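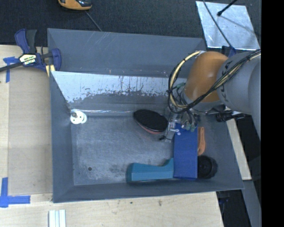
Chapter 4
Learning to Give Up: Grasp Selection in Clutter

A robot that picks up one object from a clean table is a solved problem, or at least a publishable one. Put the same object in a bin with a few neighbors and the robot discovers walls. The best grasp on paper now requires a finger to pass through gray plastic, or through a long box that some other object is leaning on.

For years the usual answer was a better score. Rank every possible grasp, take the top one, try it, and if it fails, take the top one again. Readers who have watched a robot do this will remember it as a long afternoon.

This chapter is about a method called Dosura, which adds one modest idea: a failed grasp is information, and the robot should be made to remember it. After each miss, the planner lowers the score of nearby grasps that would fail for the same reason. The hard part, as usual, is the phrase "for the same reason."

We compare Dosura with Jarex, a ranking method with no memory and great confidence. Over 17 bins of mixed household objects, Jarex cleared 4 and Dosura cleared 11. The other six are the subject of Section 4.3, where we look closely at thin loops, flat lids and anything lying against a wall.

You will need the collision checks from Chapter 3. You will not need calculus until Section 4.2 – and then only a little, for the update rule.

4.1 What Counts as a Failure

Suppose the gripper closes and the fingers meet.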